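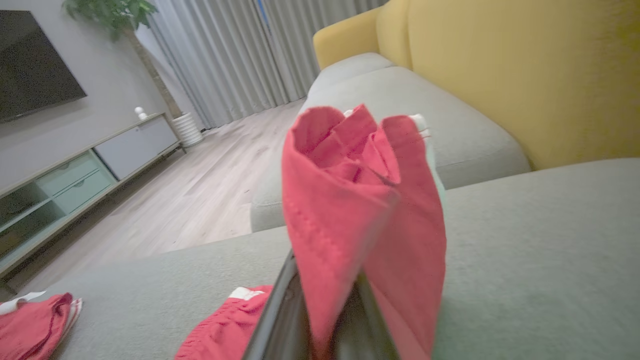
Page last changed: January

About us

Pradamitz is a small alterations and mending shop, two rooms behind the old Latetti bakery. Open since Edeltraud Pichler got tired of hemming in her kitchen. She still does the zippers. Three of us now, plus a Saturday kid in summer.

What we do: hems, zippers, elastic, torn pockets, team uniforms, school stuff. Sportswear a lot. Curtains if they're not huge. No leather, no wedding dresses, sorry, we tried.

Hems start at $12. Bigger jobs, bring it in and we'll look. Please wash it frist.

Last year we took in 2386 pieces. Most went home again, a few are still on the rack waiting for thier owners (green parka, size L, call us!!).

Thread and elastic come from Zieliński, buttons mostly from Dritov. Both good to us when we were new and paying late.

Teams and schools: orders over 200 pieces need a month, more in fall. Ask for Edeltraud. Mornings are best, after 3 the phone just rings.

Parking in back, use the side door, front one sticks.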